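Lilska extends exterior coating service to Nasbridge

Three-year inspection cycle now included with all masonry and timber contracts

NASBRIDGE, August -- Lilska, a painting and surface preparation contractor, has opened a depot in Nasbridge and will take bookings for exterior work from the start of next month. The depot will hold access equipment, spray plant and a mixing room, and will be staffed by 5 full-time decorators.

Exterior work in the Nasbridge area was previously handled from the company's Flanen yard. Travel between the two sites limited the number of drying windows that could be used in a working day, particularly on two-coat masonry systems.
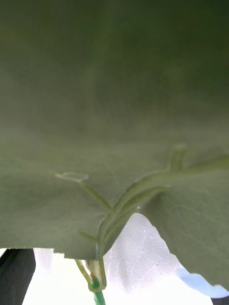
Under the new arrangement, crews will take surface moisture readings before 9 a.m. and confirm by text message whether coating will go ahead. Where readings are above the limit given on the product data sheet, the visit is moved to the next available slot at no charge.

Preparation is priced separately from coating. Each quotation lists washing, scraping, filling, spot priming and masking as individual lines, with the area of each elevation stated in square metres. Properties with up to 300 square metres of wall area will be quoted from a single site visit. Larger buildings need a second visit to agree access and scaffold positions.

"Most early failures we are called out to are failures of preparation," said Daithí Gallagher, operations manager at Lilska. "Paint put over chalking render will come away with the chalk. We would sooner lose a day to washing down and stabilising than return to strip a full elevation."
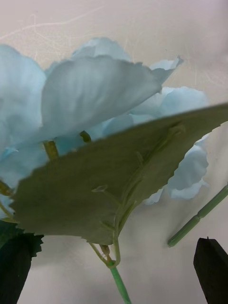 All contracts signed through the Nasbridge depot include an inspection in each of the 3 years after completion. The inspector checks adhesion, sealant joints, sills and end grain, and issues a written report. Defects in workmanship are put right under the contract. Impact damage, structural movement and leaking gutters are excluded -- these are noted in the report and may be quoted for separately.

Interior decorating in Nasbridge will continue to be carried out by Ghanem, Lilska's existing subcontractor, on unchanged terms. 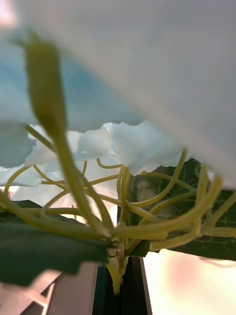
Booking and availability

Site visits can be requested by telephone or at the depot counter, which is open from 7.30 a.m. to 4 p.m. on working days. Written quotations remain valid for 60 days. Customers with an open quotation from the Flanen yard do not need to reapply.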